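Household Chores and Machines: Folding a Towel

Kelano is following the question of whether machines can yet be trusted with everyday work in the home and on the shop floor. Towels remain a hard case. Cloth has no fixed shape, and each grip changes the next one. Our review, led by Ingrid Nguyen-Tran, covers 8 chores. 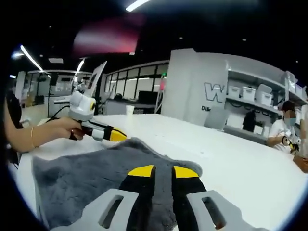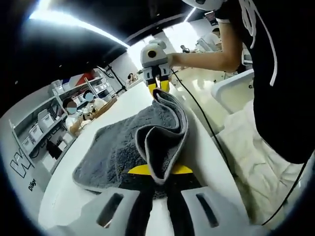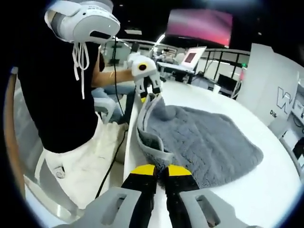 Grey towelling and hand-held grippers with yellow tips, at a white table.

Our present view is cautious. Rigid items such as boxes and cups are within reach of many systems — soft goods are less certain, and a full basket of mixed laundry is further off still. The next gallery, on loading shelves, will be published in September. Enquiries may be sent to Vaughn Whitlock at the Kelano office.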